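Filed under: Work & Machines

The slowest washer-up in Plundham

Femel says its robot arm can clear a canteen table. I went to its open day to watch it try.

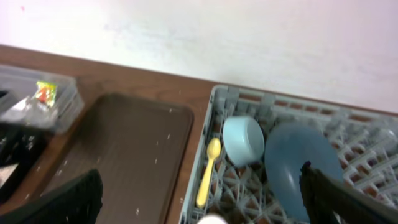 The invitation promised "a working canteen of the near future", which is a big phrase for a unit on the Statby estate with a kettle in the corridor. Femel has been there for two years. It makes software for robot arms, and for one afternoon it let in anyone who had filled in the form: school cooks, a couple of care home managers, a man who sells ovens, and me.

I have been to a lot of these. There is usually a banner, a countdown and a machine that does one thing very well as long as the thing never moves. So I came with a low bar, and I will say at the start that Femel got over it, though I'm not sure by how much.

The job on show was small. Used crockery and cutlery go from a tray into a dish rack, the ordinary grey plastic sort with pegs that any kitchen porter could load half asleep. Rubbish, such as the wrapper off somebody's snack, goes elsewhere. The arm has two black fingers and a little camera down by its wrist, and the camera's view was put up on a screen so that we could follow what it was "thinking". That was Femel's word. What we could follow was what it was pointed at.

Ifeanyi Olatunji, who runs the demonstrations, did not oversell it. He told us the plastic cups were the easy part and the spoons were not. A spoon lies flat, the fingers need something to get under, and an arm that comes in a touch too low simply pushes it along. I watched this happen. The spoon travelled a good way across the tray before it was caught, and when it finally went in the rack there was a small cheer, of the kind you give a toddler.

A plate stood up between the pegs at the first go, which was the best moment of the afternoon. A cup went in on its side. I asked whether that counted. Olatunji said that it did, for now, because the system is marked on whether the item ends up in the rack. Any cook in the room could have told him that a cup the wrong way up comes out full of dirty water, and one of them did.

Then there were crumbs. The arm has no interest in crumbs. It does not wipe, scrape or tip anything out, and when I asked who would do that in the canteen of the near future I was told it would be "a shared task". I take that to mean a person with a cloth.

Femel's leaflet says the arm has done 1060 practice runs. It does not say how many of those went well, and I asked three times. The answer I got in the end, from Ese Ibrahim on the software side, was that it depends on what you call a run. She was friendly about it and I think she was being straight with me, but it is a poor answer to print a number next to.

She was better on why they bother. Kitchens can't fill the early shifts, she said, and the washing-up is what people leave over. That matches what I hear. Okafor, the catering firm that has agreed to take an arm on trial in October, runs kitchens where the porter's job has been empty for months at a stretch. But an arm that needs an engineer beside it hasn't filled that job. It has swapped it for a dearer one.

I timed one full tray - 47 seconds for a single spoon, and I stopped the watch before the rest because the oven man wanted to talk to me about ovens.

On the way out I asked one of the school cooks if she would have one. She said she'd have it for the plates if it was free, and could it please be kept away from the children. Femel is asking for names for its next open day. I've put mine down, mainly to see if they have sorted out the cups.

Last updated: 1/24/20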